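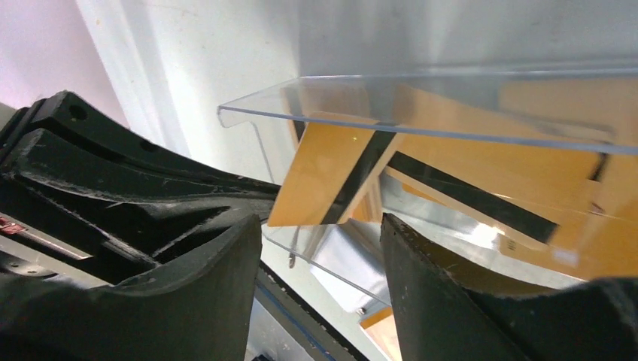
3.2 Loading the card tray

The Rotiden tray is clear acrylic. Use it only for the orange striped cards.

1. Set the tray on a level surface and wipe the inside with a dry cloth.
2. Take the cards out of their sleeve. Discard any that are bent or split.
3. Lay the cards in the tray. They may overlap and do not have to face the same way.
4. Check that no card sticks up past the top edge.
5. Hold the tray by its sides when you move it. Do not lift it by the curved lip.

Note: Replacement cards come in packs of 23. Keep unopened packs flat.

Caution: Do not clean the acrylic with alcohol or window cleaner. These can cloud the plastic and cause fine cracks.

To empty the tray, go to section 3.3.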